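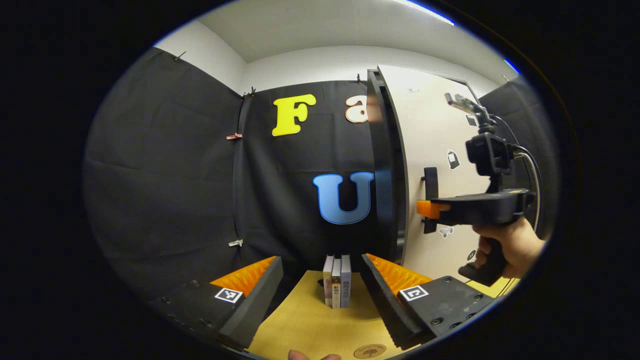

Thread: Handheld grippers, buy more or buy the arm?
Board: Small Labs and Shoestring Automation

benchpress_cal
I have to hand in an equipment request by the end of February and I keep rewriting it. We do handheld gripper collection: books, soft stuff, whatever fits between the fingers. The boss has found money for one of these:

Option A: 4 more handhelds from Clitbridge, plus spares, plus a proper second booth.
Option B: one arm from Horitz, base model, and we keep limping along with the handhelds we have.

He wants B because an arm looks good when visitors come through. I want A because I'm the one who sits in the booth. Talk me out of it, or give me ammunition.
Callum Jardine

mapplebeck_n
Neither. Price the consumables first. Everybody budgets for the hardware and then finds out in month two that finger pads are a line item. We ran 6 handhelds for a year and pads plus cables came to more than one of the grippers. My boss called it "the stationery problem" and he was not smiling.

Also, what's in the "proper second booth"? If the answer is curtains and clips, don't put a big number on it. Purchasing can smell curtains.
– Neville

benchpress_cal
The answer is curtains and clips. And a table. I had it down as "enclosure system."

tinsnips78
lol at enclosure system. I once got a shower rail approved as "overhead fixture, linear."

I'm going to be the unpopular one and say B. You can collect with handhelds until the cows come home, but at some point somebody has to run the policy on a real arm and see what it does. If you don't own one you're booking time on someone else's, and that means evenings. Four extra handhelds gives you four times the data you can't test.

mapplebeck_n
That's only true if they're short of test time. Callum, are you short of test time or short of data?

benchpress_cal
Data. We share the Demissie arm down the hall and we've used it 7 times since the fall. The people who own it keep asking if we're all right.

Where we fall down is the soft objects. Books are easy, a book is the same book every time you put it back. Anything doughy changes shape with every squeeze, so each take needs a reset by hand, and the person resetting is also the person holding the gripper.
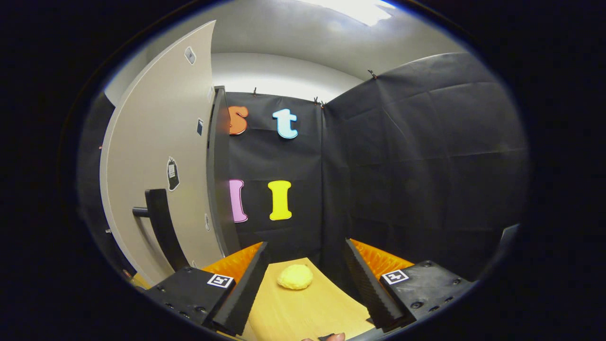 So two people per booth would speed things up more than any purchase, and I can't put a person on an equipment form. I did look for the box.

quietservo
Have you thought about how many people you have before buying four more grippers? We bought a pile of them and two are still in their bags. A gripper with no hand in it is a very expensive paperweight. Ask for two, and spend the rest on spares and a fixture for the resets.

tinsnips78
quietservo is right about that part. I still say the arm though. Your neighbors are friendly now. Wait until they have a deadline the same week as you.

mapplebeck_n
Then write the arm into next year's request and say so in this one. Purchasing loves a plan with a next year in it. I disagree with tinsnips on the timing only, I have nothing against arms.

On cost, get the Zedholm quote too, even if you don't want it. They're slow to answer email but they itemize everything, down to the screws, and you can use it as a template for what the other two left out. Clitbridge left the mounts off ours. Came back as a second order with its own shipping.

benchpress_cal
Just checked and the mounts are not on my quote either. Neither are the cables. I've asked.

tinsnips78
And does the Horitz price include the controller? Asking as the person recommending it.

benchpress_cal
"Controller sold separately." In gray, at the bottom of page 6.

tinsnips78
ok that hurts my case

quietservo
Add a line for storage while you're in there. Recordings fill drives faster than you'd think and IT will charge you for it internally, at a rate they appear to make up on the day.

benchpress_cal
Where I've got to: two handhelds with mounts and cables, a year of pads, one reset fixture, drives, and the curtains listed as curtains. Arm goes in as a next-year item with the controller on its own line so he can see it. He's going to ask what the visitors will look at.

mapplebeck_n
Put a second gripper in the visitor's hand and let them have a go. Ours wouldn't leave.

tinsnips78
Still think you'll want the arm by summer. Post the final numbers when Clitbridge gets back to you, I have to do one of these in the spring and I'd like to steal your wording. Not the curtains part.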